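August 12, 2022
Laundry notes, Nallville workshop

I finally gave the front loader the good going-over I've been promising it since the Kangate overalls went through. Levente Rácz had left me a note saying the last load of rags came out smelling a bit swampy, and he has a better nose than I do, so I took his word for it and got out the bucket, the old toothbrush and a stack of clean cloths. I started with the filter (two washers and a fair bit of grey fluff, no coins this time, sorry Levente) and then did the detergent drawer in the sink, where it soaked while I had my tea.

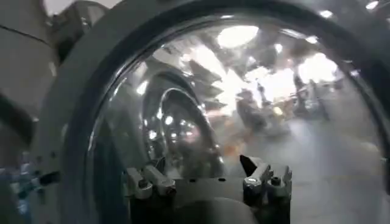
Door glass next, which I always leave too long. I used the Lema cleaner at half strength, small circles on the bulge and then one long wipe following the edge. The trouble with a clear dome sitting in a dark rim like that is the way it throws the lights back at you, big white patches of glare near the top, so you can't judge streaks from straight on. I crouch down and look across it from the side, and go over the top part a second time whether I think it needs it or not. The colour of the cloth afterwards told me plenty.

The rubber fold I did with the toothbrush and warm water only, no Ivon paste, as I'm still not convinced it's kind to seals. Then a long hot cycle with the drum empty. I wrote 939 on the tag for the cycle counter, and I'd like the next clean done by October at the latest.

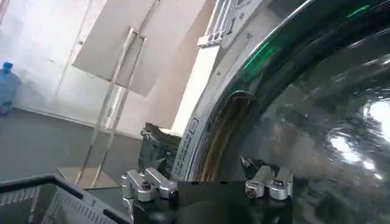
Tinted door glass and the ring with the small lettering, big "1" on the panel above.

Still to do: drain hose, and levelling the back left foot. Please leave the door ajar after the last load, everyone, me included.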